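24/09/2023
5 min read

Up too early. Kettle, toast, straight to the box room before I could talk myself out of it. Rain on and off all morning so no excuse to be in the garden. The cars have been in bin bags since the move and I promised myself they'd be sorted before the Nornosel swap meet in November, and so far I had done exactly one bag and put it back wrong.

Cleared the table. Moved the sewing machine to the landing, where I have now walked into it twice. Lamp from the bedroom, bad lamp, leans. Old tea towel for the mucky ones. Notebook, the good pen, masking tape, the Cadovow trays.

The trays. Ordered 6 and was sent 5, rang up, on hold for ages, gave up. They're decent though. Deep enough for the trucks if I lay them on their sides. The lids are a pig to get on when the tray's full, you have to do one corner and then lean on the opposite one with your elbow. Lined two with kitchen roll and then ran out of kitchen roll. Must put it on the list. Also lightbulbs, also cat biscuits.

Started with the saloons as they're the dull ones and I wanted them out of the way. Dull is unfair. There's a brown one with opening doors I'd completely forgotten, had it on the windowsill at the old flat, sun's gone through the paint on one side so it's toffee on the left and proper brown on the right. Kept it out. Then a lot of white ones that all look the same. Taped a number under each and wrote it down. Number, colour, what's missing. Mostly wheels are what's missing. Where do they go.

By eleven I'd filled a tray and a half and my back had gone. Cheese on toast standing up. Second coffee, third coffee.

Then the sports cars, which I'd been saving. Bottom of the third bag, of course, under everything heavy. Blue right down at the corner of the bag, I knew it before I had it out. Wiped and on the table with the lamp on it, and what a colour. Sat and looked at it for far too long. Did I mention I was meant to be hurrying.

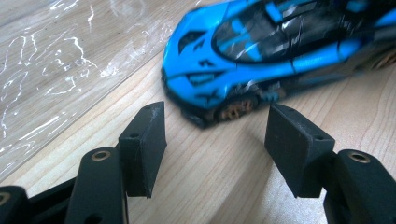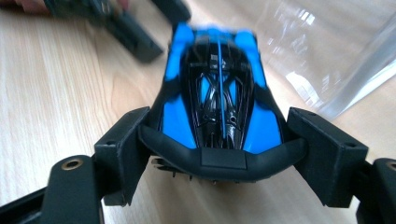
Blue, nose first and then from the back.

M. Echeverri, keeper of this diary and of too many small cars

Right, notes on the blue while I remember, the notebook entry is hopeless (it says "blue, nice"). Two dark vents on the bonnet, side by side and not quite the same size seen from where I sat. Big black mouth of an intake under them, bit of a grimace, looks cross about something. Gold-ish wheels, bronzy, lots of spokes, and I'd never have picked gold with that blue but it's lovely. I know there are people who say the wheels should always be silver. Let them.

The tail end I like less. Great wide black bumper going round it in a U, and a little flat tab in the middle as if somebody meant to put a number plate on and went for lunch. But then the top, all black ribs crossing over each other with the blue coming through the gaps, and the thin blue stripe down the middle, I could forgive it a lot for that. How anyone is meant to dust in there I've no idea. Tried a cotton bud, left fluff. Tried the soft paintbrush out of the watercolour tin, much better, should of started with that. Brush now has its own place in the tray so I don't go painting with it.

Condition: wrote "good" and then crossed it out and wrote "good, see again in daylight". The lamp makes everything look glossy. I've been caught like that before, swore a red coupé was mint, sold it at Sedisitz, and the poor man got it outside and came back in with it. Gave him his money. Still go pink thinking about it.

Question is whether blue goes in the swap pile. Had it down as a swap all year. Somebody at Sedisitz wanted a blue low-slung thing like that and had a tow truck to offer, with the hook, and I've wanted a tow truck with the hook for ever. Put it in the swap tray. Took it out. Put it in the maybe tray, and there wasn't a maybe tray until that point, so now I'm a tray down for the vans.

Lunch didn't happen. Found half a packet of crackers at two-ish.

Afternoon went on numbers. I've got the old list from before the move, typed, and it stops at 1,662 and I had a cold sweat thinking that was how many cars. No. It's the numbering, I skipped great chunks when I changed systems, started the foreign ones at a thousand for neatness and never filled the gap. So the last number is meaningless. Will not be explaining this to anyone at Nornosel. Decided to start over from one with the new tape, then realised I'd already put the old numbers on the saloons this morning. Peeled them all off again. Masking tape takes the paint off the cheap ones, FYI self, use the low-tack.

New rules, written inside the notebook cover:
Bonnet towards the lid hinge.
Nothing on top of anything with a wing or a spoiler.
Loose wheels in the mustard jar, never in a pocket. (Two went through the wash in spring.)
Swaps get a dot, not a number.
Stop when the light goes.

Total for the day, 45 done and written up. Wanted double that. But a proper 45, checked, tape on, colour down, missing bits down, and the rest of the bags at least have labels saying what's roughly in them so next time I'm not digging.

Vans tomorrow if the weather stays foul. The farm things can wait, there's a trailer with real straw glued in it and it sheds everywhere. Need to email the swap meet people re. table size, last year's was tiny and next to the door, froze all day. Ask for a wall. Ask if they're doing the soup again.

Tidied up sort of. Trays stacked under the bed, which means the suitcase is now in the bath. Hoovered, heard something rattle up the pipe, turned it off and went through the bag on newspaper on the kitchen floor. A hubcap! Also a button and an earring I'd given up on. Hubcap fits nothing so far. In the jar with it.

Tea was beans. Too tired for anyting else.

Went back in just now to turn the lamp off and moved blue again, out of the maybe tray and on to the windowsill by the toffee saloon. North-facing, this window, so the paint should be alright. Will ask about the tow truck anyway, might take two of the whites and a bus for it. Bus has all its wheels.

Kitchen roll, bulbs, biscuits, low-tack tape. Bed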